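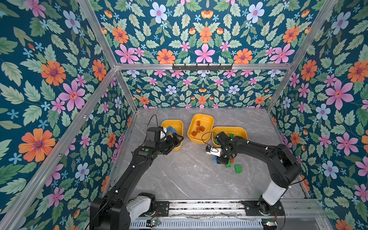 2 min read

Ovano cell, two-arm block sorter: weekly check
Checked by Reynaldo Cruzado, May 15, 2023

I love this cell, so the comments run long. Skip to the last line if you only want the result!

1. Frame and walls
Aluminum bars tight at every corner: OK
Wallpaper flat, no lifting edges: OK
Hook rack secure on the back bar: OK
Comment: The flowers still make me happy every time I walk up to it. One bolt at the right rear corner took a quarter turn. Everything else was solid.

2. Rail and bases
Both bases seated, no rocking: OK
Black mounting plates tight: OK
Slotted cover under the rail clear of dust: FIXED
Comment: Vacuumed the slots with the brush nozzle. Please don't use the air gun in there, it just blows the fluff up toward the boards.

3. Arms, power off
Joints turn freely by hand: OK
No grinding or play at the elbows: OK
Comment: Left elbow is so smooth now! The new grease from Tolentino was worth the wait. Next greasing at 1215 hours on the counter.

4. Cables
Loop above each gripper has slack at full reach: OK
No rubbing on the upper links: WATCH
Thin wires along the rail clipped down: OK
Comment: Right arm cable has a shiny patch, more than 12 mm long. The jacket isn't broken. I moved the tie back a little and will look again next week.

5. Grippers
Fingers close evenly on a green block: OK
White mount on the right gripper snug: OK
Finger pads clean: FIXED
Comment: Wiped with a damp cloth, then dry. Much better grip on the small blocks.

6. Bins and tabletop
Three yellow bins, no cracks: OK
Blue left, orange middle, green right: OK
Loose blocks picked up before homing: OK
Comment: Check in front of the right bin before you home the arms. Strays like to end up there.

7. Stop and restart
E-stop cuts both arms: OK
Restart needs the reset button: OK
Slow run, 18 picks, hands outside the frame: OK
Comment: All 18 landed where they should. Great run.

Open items: 2 spare cable sleeves on order from Disstead, right arm cable on WATCH.
Result: PASS, cell released to Clerkeck day crew.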